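4. How people talk about a tool they have had for a long time

We came to this part of the study a little sideways, and it may help the reader if we say how.

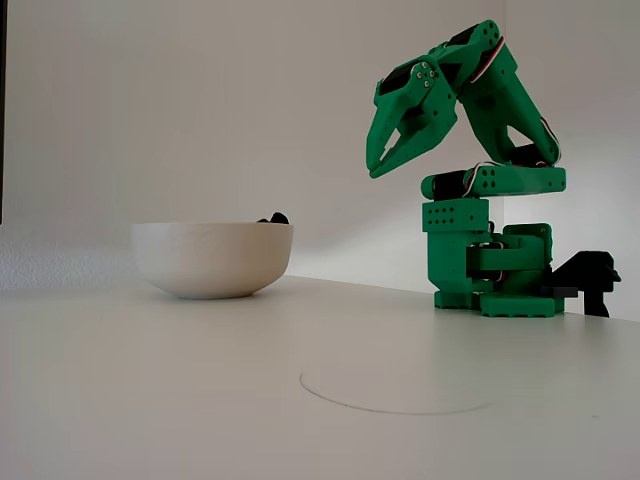
Figure 3. A green 3D-printed arm on a pale tabletop.

The interviews in Greltden were meant to be about repair, and we had a tidy list of questions about glue, spare parts and where people went when something broke. What we kept hearing, though, was talk about naming. People would begin a sentence with "the drill" and finish it with "he," or they would call a sewing machine by the name of the aunt who had left it to them, and they did this so easily that it took us until the second round of visits to start writing it down with any care.

We ended up with 55 conversations, most of them held in kitchens, a few in sheds, and one very pleasant one on the steps of the Medina library while we waited for the rain to stop. Ghazal Rostami and Ivana Paredes did the first reading of the transcripts separately and then compared their notes. They disagreed a good deal over what should count as a name. Is "the old lady," said of a kettle, a name? Paredes thought it was. Rostami thought it was closer to a nickname that had not settled yet, and we have kept her term, unsettled name, for cases of this kind.

Age alone did not explain much. Several speakers had owned a thing for decades and called it only by what it was. One man in Trekwood had kept the same hand plane since his apprenticeship, spoke of it with great affection, and seemed puzzled that we would ask. A woman a few streets away had named her new vacuum cleaner before she got it home. What mattered more, as far as we can tell, was whether the thing was shared. In homes where two or more people used it, a name gave them something to complain about together — "Bruno is sulking again" — and the complaint was plainly half the fun.

Snorradóttir's earlier work on boat names in Ustau points the same way, although her speakers were more formal about it and some names there were handed down from one hull to the next. We return to her material in Section 5, where we look at what happens to a name when the thing itself is finally thrown out.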